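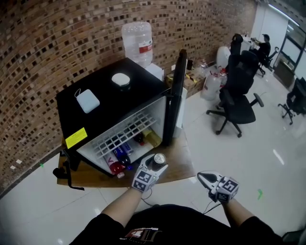

The Harbor Season Opens in Prillitz

Players of the online game Prillitz have waited since March for the second season, and now they know the day. The studio Hirus will open the servers for it on 10th August, first in Europe and a few hours later everywhere else.

The biggest change is the new city of Maldonado, a trading port in the south of the map. One server can hold 2000 players, but the port itself will accept only 300 at the same time. The others must wait in a queue outside the gates, and this has already made a part of the community angry. Hirus answered in its forum that the limit can be raised when the first week is over.

To enter the port, your character needs to be level 75 and must finish the Dinberg quest line. It has seven chapters, and the last one cannot be played alone. I tried it on the test server with two friends and we lost many times against the ferry captain, who calls new sailors faster than we could fight them.

Old ships stay in your account, but their cannons will be reset. If you have rare ammunition, sell it before the servers go down for the update.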